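Kerslake Library Opens Its Desk Swap Room for May
Maxine Trevaskis
Local News
Share Save Comments

If your desk at home has vanished under a drift of bills, school forms and half-read paperbacks, the Kerslake library would like a word, and the word is "swap."

The library's back reading room opened this month as a desk swap, where people can drop off the organizers, trays, lamps and folders they no longer use and go home with something that suits them better. It costs nothing, and you don't have to bring an item to take one. By closing time on the first afternoon the long table by the window had been emptied and filled up again twice, and I can report that it was a delight to watch.

The idea came from Ross MacRitchie, who runs the library's evening classes and has strong feelings about paper.

"People think they need a bigger desk," MacRitchie said. "Most of the time they need to stand their papers up! Once a folder is upright you can see it and grab it, and you get half your desktop back."

He has set up a few sample desks along the wall so visitors can try things out before they choose. Upright file holders have been the runaway favorite so far, especially the kind with open trays along the front for the small stuff that usually rolls around in a drawer. Visitors have been sliding in books and bundles of paper, pulling them out again, trying the next slot over. One man from Cesau Street spent most of an hour sorting a shopping bag of tax papers right there at the sample desk and left with the whole lot in order (and a very big grin).

Pens are welcome as long as they write. So are staplers, bookends, binders and unused notebooks. The library can't take computers, printers or anything with a frayed cord, and it asks that trays and organizers be wiped out before they come through the door.

MacRitchie is also teaching a short paper-sorting class in the same room. It is limited to 13 people and runs for two hours, with a break for coffee. Bring one pile from home, the worse the better. He promises not to read your mail.

Sign-up for the class is at the front desk, or by calling the library and asking for extension 3493. The swap room itself needs no sign-up and is open from 10 a.m. until the library closes, through the end of May. Use the side entrance if you're carrying something heavy, and ring the bell for a cart. 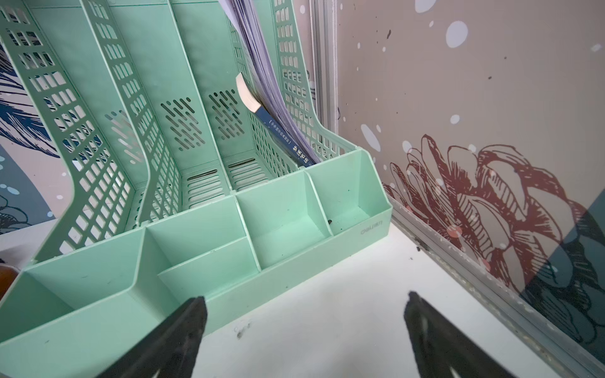

A mint-green file organizer with front trays, with papers and a navy paperback in the end slot.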